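**Peel-and-stick vinyl on a rental counter: worth it?**

**mossybrick:** Landlord says no painting. Brindeo wants 250 for enough vinyl to do the kitchen. The listing says "lasts 15 years." I have doubts.

**tallow_9:** Fifteen years on whose counter? Mine bubbled by July. Skip it.

**penny-drawer:** Disagree. I used Kivi, paid 50, and it still looks fine. Did you degrease first?

**tallow_9:** Twice. "Still looks fine" from across the room, maybe.

**mossybrick:** Got a quote for a real laminate top too: 600. For a place I don't own. No.

**gridlock:** Plain colors are the problem. Every knife mark shows. 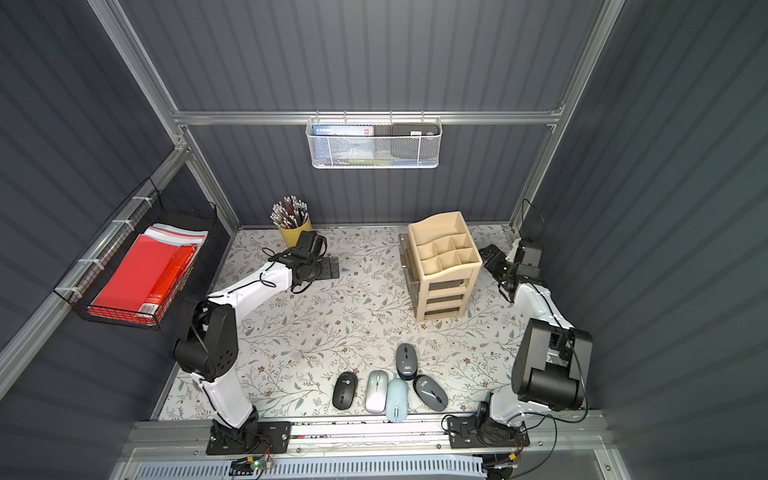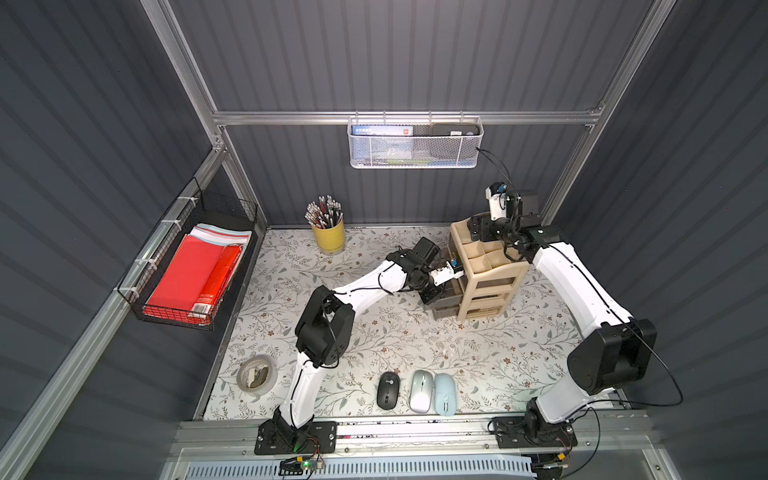
I'd still want a sample before paying Brindeo prices, and I'd drag a pan over it. What I would look for is a small busy print on a pale background, like the leafy branches and little brown flowers in both of these. The second one has scuffs and they don't jump out at you. Won't help with bubbles.

**tallow_9:** So it hides damage. Great selling point.

**penny-drawer:** On a rental? Yes, it is.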